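# Dulumley bench rules

Working rules for two-arm tabletop recordings on the Dulumley benches. Last revised Sat 21 April.

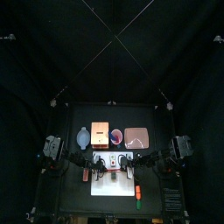

Cornutent asked whether the rules could be relaxed for short sessions, and suggested that the reset check in particular be done once per shift. The request was declined for the reset check. The label rule was shortened as a result of the same exchange.

## Scope

Applies to any bench with 2 arms working over a shared board. Single-arm benches follow the Momska sheet. Mobile bases are not covered.

## Before a session

- Drapes closed on all sides, no daylight on the table.
- Cables on the board pushed back from the area where the grippers meet.
- Containers along the back, small parts in front. Swapping containers is allowed between episodes, never during one.
- Both arms started from the stored rest pose.
- Stop control tested by hand, then logged.

## During a session

Hands stay outside the table frame while either arm is powered. If a part falls off the table, end the episode and mark it `dropped` – do not reach in.

Speed is capped at 65 per cent of the controller limit when both grippers are over the board, and at 20 per cent while a new operator is being trained. The caps are set in `limits.yaml` and must not be overridden from the command line.

## Reset check

After each episode, put every part back within its start zone. After 3 failed resets in a row, stop and recalibrate. Zones are chosen by the Šťastný script, which writes its seed to the episode header.

## Labels

| Label | Use |
|---|---|
| `ok` | task finished, no contact between arms |
| `touch` | arms made contact, task finished |
| `dropped` | part left the table |
| `void` | anything else |

Episodes marked `void` are kept but left out of the default split.

## Known gaps

- No rule yet for handing a part from one gripper to the other. A draft is due in July.
- `touch` is applied unevenly in the older logs – treat it as a lower bound.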